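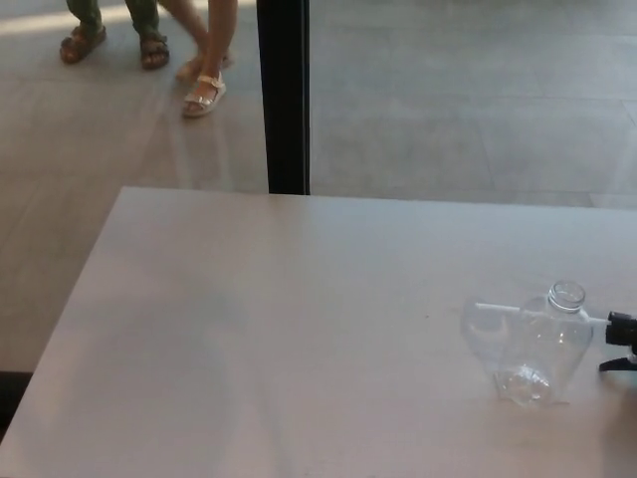

Sandrine Cordier asked whether the Silleo top can be ordered without the cable cutout, and whether the finish marks as easily as the old one did. Yes to the first: add the word PLAIN after the item number when you order. On the second, the matte coat used now is harder than the one it replaced, and ballpoint wipes off with a damp cloth if you get to it the same day. Permanent marker does not.

Silleo Work Table, White
Item 3084
Made at our Udcombe shop

A large flat work table for classrooms, break rooms, sorting areas and offices. The top is a single panel with no center seam. The color is a warm white - closer to paper than to bright appliance white - so it will not match the Hakala shelving exactly if you put the two side by side.

Sizes
Length: 2000 mm
Height: 633 mm (low) or adjustable
Corners: square, edges lightly eased

The low version is meant for floor seating and younger children. Most offices will want the adjustable legs, which are sold as Item 3762 and bolt to the same plates. You do not need to drill new holes.

What comes in the box
Top panel
Four legs with leveling feet
Two rails
Bolts and hex key

Assembly
Two people should do this. Lay the top face down on a blanket or flattened carton. Fit the rails first and leave the bolts finger tight until all four legs are on. Tighten, turn the table over, then set the feet. On tile floors the feet usually need a second adjustment after a week or two of use.

Cleaning
Use dish soap and water for everyday dirt. Rubbing alcohol is fine on small spots. Do not use scouring powder or the green side of a kitchen sponge, as both leave shiny patches that cannot be fixed. Wipe up coffee and juice before they dry.

Care with heat
The top is not heatproof. Put a trivet or board under kettles, glue guns and anything straight from a microwave.

Shipping
Tables ship flat on a pallet. The driver delivers to the door only, so have someone there to carry it in. Check the corners of the panel before you sign, and write any damage on the delivery slip. We replace damaged panels free of charge but we need the slip.

Goes with
Mollov stacking stool, gray
Hakala shelf unit, narrow
Adjustable leg set, Item 3762

The older version with the rounded corners was dropped in October. We still have spare feet and bolts for it. Rails are sold out and will not be made again.

Page updated Mar 1, 2026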